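# Chapter 3: Utensils and Their Places

The household kitchen is a workplace, and its smallest tools are handled more often than any others. This chapter considers spoons, chopsticks, ladles and pans: how they are sorted, where they are kept, and how a shared kitchen may agree on both. Students should have completed the storage survey in Chapter 2 before they begin.

Sorting comes first. Utensils are laid out on a table covered with a cloth, so that mixed sets can be seen together. A steel spoon, a gold-colored spoon and chopsticks in white, tan, gray and reddish brown may all come out of the same drawer.

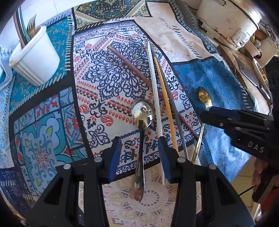 Chopsticks are matched by material and length before they are matched by color. A single stick without a partner is set aside until the whole drawer has been sorted. Spoons are grouped by use — eating, serving or cooking — and the groups are kept apart from then on.

The second task is to study the wall behind the counter. Tile is easily wiped, and a pan or a rack of ladles can hang against it within reach of the cook. Cords deserve equal attention, as they often share the same stretch of wall.

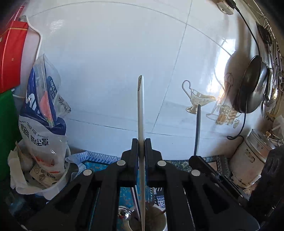
*Kanska, April 2021*

The course notes prepared here by Assunta Ruggiero and Magnus Moncrieff form the basis of the exercises on page 163. Both authors recommend that long, thin utensils be stored upright, with the end used for food kept clear of the counter. 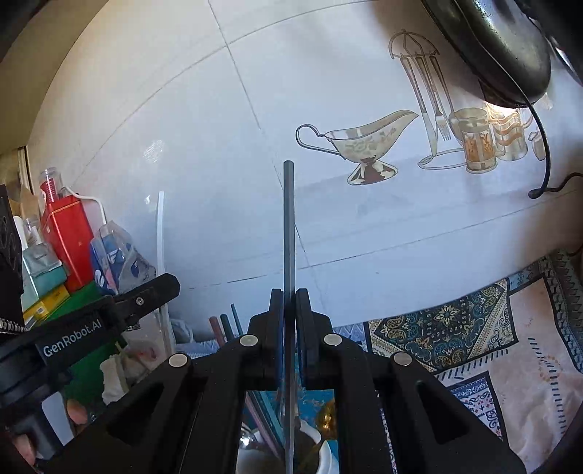

A holder for such pieces should be heavy enough to stay in place when one of them is lifted out. It should also come apart for washing. Section 3.1 compares 2 common designs, the open jar and the divided rack, and explains how to measure the space each requires.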